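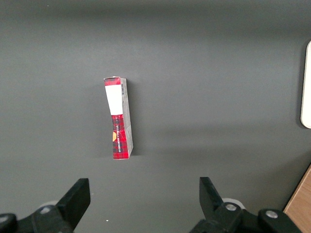
Small boxes are the thing I never throw away, and my family knows it. Tea boxes, soap boxes, boxes from light bulbs, all of them go to the shelf above the washing machine until I find them work. The best are the narrow ones, about three times as long as they are wide, like the red and black plaid one with the blank white label near the top. A blank label is a gift, because you can write on it with a pencil and change your mind later. It does not matter if the upper corners are a little creased. A box with creased corners holds buttons as well as a new one.

My name is Nusrat Khan and I keep this page for people who have a small kitchen and too many small things. Most of the tips I learned from my mother-in-law, some I learned by making the mistake first.

Drawer dividers from boxes

Take everything out of the drawer and wipe it. Measure the inside height with a ruler before you cut anything. I did not do this the first time, and the drawer would not close, and I had to begin again with different boxes. Cut each box one finger lower than the drawer. Lay the boxes on the bottom and move them until they fit tight. If there is a gap at the back, fold a piece of cardboard into a W and push it in.

Do not glue the boxes to the drawer. When one gets dirty you want to lift it out and put another in its place. A small roll of double-sided tape under two of the boxes is enough to stop the sliding.

For heavy things such as spare keys and hinges, put one box inside another of the same size. The double wall does not bend.

Labels that stay on

Tape over a paper label becomes yellow near the stove. I now cover only the labels in the bathroom, where there is steam, and leave the rest bare. Pencil is better than ballpoint on glossy cardboard if you rub the place first with a fine sandpaper, two or three light strokes. On jars I use the white tape from Herath, the hardware shop by our bus station. It comes off in warm water and leaves nothing behind. The Grava tape is cheaper but the glue remains and you must scrape it with a fingernail.

Write the contents first and the date second, small, in the corner. For spices I write the month of opening. I had a jar of ground coriander marked May and I could not say which May, so now I write the year also.

Twist ties, rubber bands, string

Rubber bands go dry in a warm drawer. Keep them in a closed tin, with a pinch of cornstarch so they do not stick to each other. String I pull through a hole in the side of a box, with the ball inside. Make the hole with a hot needle or the point of a pencil, not with scissors, which tear it. Cut a small notch beside the hole and put the loose end in it.

Cables

One cable, one cardboard tube. Wind it loosely around your hand, then slide it in. Write on the tube what machine it belongs to. Last winter I bought a second charger for our Brulero hand blender, when the first one was lying in a bag with the Christmas lights the whole time.

When to throw a box away

If it smells, it goes out. Cardboard takes the smell of onions and of washing powder and gives it to everything else. The same if it was wet one time, even if it looks dry now. Insects like the glue in old cardboard, so under the sink I use only plastic or glass. Twice a year I look in all the corners behind the boxes with a flashlight.

From readers

A reader in Prolovmont writes that she stands narrow boxes upright inside a shoe box and keeps her seed packets in them, vegetables in front and flowers in back. I tried it with packets of yeast and soup powder and it is good, but put the tall packets at the back or you will not see the short ones.

Another reader asks how to cut thick cardboard straight. Use a metal ruler and a new blade, and go over the line three times with little pressure. Keep the other hand behind the blade. An old cutting board underneath will save your table.

Next time I will write about lids which lost their containers. I have a full bag of them waiting.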